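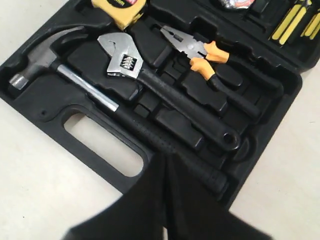

3. What the trial changed on the bench

Gusell packs household tool sets for other firms to sell. A case comes down the line, someone puts the tools in the recesses, someone else checks it and shuts the lid. The Ristura cell took over part of the first job in December. I spent 12 shifts beside it and wanted to find out whether the claim in the supplier's leaflet, that it "frees staff for more skilled work", had any meaning on the floor.

I am not convinced it had much. The packers I spoke to used to fill a whole case, hammer, pliers, tape measure and the rest, and they set their own order for doing it. Now the arm handles the hammer and the adjustable wrench, and the person fits what is left and puts right anything sitting badly. Valentin Filip, who has been on the line for nine years, called it "tidying up after it". He also said his wrists hurt less, and I don't want to leave that out, as the hammers are the heaviest thing in the case.

3.1 Output

The firm's log gives 1,891 cases for the trial period. Managers compared this with the old target of 900, but the two figures cover different lengths of time and the old one was a target, so I have not used the comparison. I asked for the real packing counts from before the trial and did not get them. The log also leaves out cases that a person had to correct by hand. From the bench this looked like a lot of the work, though I had no permission to time anyone and can't put a figure on it.

3.2 Skills and pay

Two packers were shown how to restart the cell and clear a stopped grip. The training took one morning and was given by Dumero, who installed it. Neither had a change of grade. When the hammer was not seated right the gripper would stop over the handle and wait, and whoever was nearest went across, trained or not - usually this was Valentin.

3.3 Limits

I only saw the early shift, which starts at 6 am. The supervisor was present for most of my interviews and this will have affected what people said. I had hoped to visit Chiriac, where the same cell has been in use for longer, but they did not reply to my emails.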